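Two Arms, One Planner: the Bimanual Gallery
Posted February 18, 2021 by Giang Đặng

Welcome, and thank you for stopping by! I have been promising this page to the people on our mailing list since August, and it kept slipping behind other work, mostly the move from our old motion stack to Lurnier. If you are new, Lurnier is the planner we write and maintain at Drostton. It takes two arms that share a small space and works out how they should move together without bumping elbows, and it does this on an ordinary desktop machine, which matters a good deal to those of us who don't have a rack of servers down the hall.

Most of what gets written about two-armed work is about carrying things. I am much more interested in the few seconds before that, when both grippers have to arrive at an object that is flat, fairly thin and not fastened to anything. If one side gets there early and pushes, the object turns, and the other side is now reaching for a place where the corner used to be. We lost a lot of evenings to that! The first version of the planner treated each arm as its own little problem and simply hoped the clocks agreed. The version we run now plans one path through the joint space of both arms, and then a small piece of code called Ziton slows down whichever side is ahead.

Perception got a rewrite as well. The older corner finder was fond of busy backgrounds, and I mean fond — give it a leafy print and it would hand you corners all day long. We kept the print, partly out of stubbornness, and taught the finder to look for long straight borders first and only then for the places where they meet. The test log for the new finder has 1,423 entries in it so far, and I have read more of them than I would like to admit (the failures are the fun ones, if you have the patience and a pot of coffee).

A few notes for those of you who like settings. The planner checks for collisions at 20 points along each link. Replanning is allowed up to 4 times per attempt, after which the arms back off and the whole thing starts again from the rest pose. Gripper speed near contact lives in its own file now, so you can change it without touching anything else. Please do read the comments in that file before you edit it; Phùng, our logging tool, records the value at startup and will not notice if you swap it halfway through a session.

On to the gallery. Click through for the larger size if your connection is up to it.

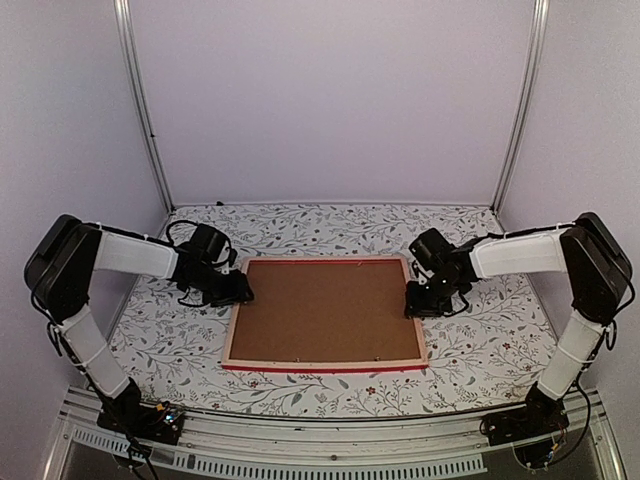

Both grippers at the far corners of a picture frame, lying face-down on the leafy mat.

I like this pose because the two sides are so nearly a mirror of each other, with the elbows out wide and the upper links reaching in. Lurnier has no rule that asks for symmetry. There is a small cost for letting the wrists crowd each other, and another for elbows that wander in toward the middle, and between them they tend to favor this sort of shape when the object sits near the center.

The configuration files and the corner finder are on our downloads page, along with a short guide to setting up Ziton on a machine that has never seen it before. If you try any of it with a pair of arms of your own, do write and tell me how it went, and send the log along too if you can.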